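3.2 Tools and supplies for washing dishes by hand

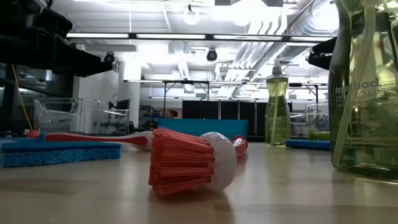 Figure 3. Brushes, sponges and dish soap on the wooden tabletop.

The second group of objects in our study belongs to the washing of dishes by hand. We selected this group because almost every household keeps such things, and because they are usually stored close together in a small area beside the sink. In the earlier work of Ahmadpour, the supplies for washing were counted as one single category under the name "cleaning items". We think this is too general for our purpose. A brush with a long handle and a flat sponge are used for the same plate, but they are held in a different way, they need a different space, and people put them back in different places.

We therefore divide the group into three classes: tools with a handle, flat tools, and containers of soap. All of them can be found in Figure 3. The dish brush in the foreground is a typical member of the first class. Its bristles are dense and are cut flat at the tips, so a wide area of a plate can be touched in one movement. The second class contains sponges and pads. The blue sponge at the front left has two layers, a darker one for scouring and a lighter one of porous foam. In the household interviews, many participants told us that they choose the layer without thinking, and that they notice the choice only when a pan is scratched.

The third class was the most difficult to define. Dish soap is sold in containers of many sizes, and a good part of the households in Kedwood also fill the soap from a large bottle into a smaller one. Both sizes are represented in the figure, by the tall clear bottle of green soap on the right and by the slim dispenser with a white pump top. When the two containers stand together, the large one takes most of the space, although the participants reported that the small one is used more often. For this reason we record the large bottle as "supply" and the small one as "in use", even if the liquid is of the same kind.

Color deserves a separate remark. Tools for dish washing are often sold in strong colors, and a household may buy the brush and the other tools in the same two colors, for example the red and white of the brush shown here. Participants in Ivel explained that color helps them to keep the tools for dishes apart from the tools for the floor or the bathroom. In two of these homes the rule was strict: blue was only for dishes. In the other homes it was more a habit, and it was forgotten when a new package was opened. We did not use color as a criterion for the classes, but we note it in the object list, because it explains some of the groupings that the participants made by themselves.

The arrangement of the objects was also considered. On a flat table the things may lie with free space between them, and each one can be reached from the front. A kitchen sink offers much less room. In most of the visited homes the sponge was lying on the edge of the sink or on top of the soap bottle, and the brush was standing with its head up in a cup or a glass. The positions on the table should for this reason not be read as a model of daily storage. They serve only for the comparison of size and shape between the classes.

The object list was closed on Mar 4, 2023, and the names of the classes were not changed after this date. A few items remained without a clear class. Small scrubbing tools with a short round handle were placed by some participants with the brushes and by others with the sponges. We followed the Itex guideline and assigned them to the tools with a handle whenever the hand does not touch the scrubbing surface. Boards and trays were left out of the washing group, even when they are kept next to it, and are treated together with the cutting tools in the next section.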